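Household chore automation

Household chore automation is the attempt to hand domestic jobs such as sweeping, wiping and folding to machines. It has been about to succeed for several decades. Floor cleaning and dishwashing are largely settled, provided a person moves the chairs and loads the plates.

Small spills remain a favourite test, being dull for people and surprisingly hard for everything else. In the Skenddale trials, the Judberg arm was given 71 attempts at clearing a tabletop and finished 9 without help. Its rival, the Ata, managed 4, though its makers pointed out that it was much quieter. 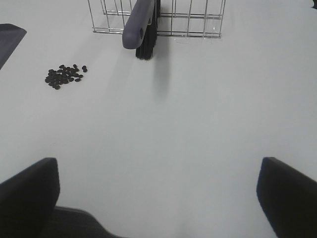 Why is sweeping harder for a machine than vacuuming?

Sweeping takes a tool that bends, pressed with a force that keeps changing, against bits that roll wherever they like. A vacuum cleaner only has to pass nearby.

Picking up the brush is a chore in its own right. A coffee bean weighs next to nothing and sets off at the first clumsy nudge, and a grip that suits a handle may be useless for a bean. Workshops fare a little better, as benches can be laid out to suit the machine - a courtesy few kitchens extend.

The Oyewole scale, used in some trials, scores a chore by the minutes of human tidying needed afterwards. A score of 2 is considered excellent. Doing the job oneself scores zero.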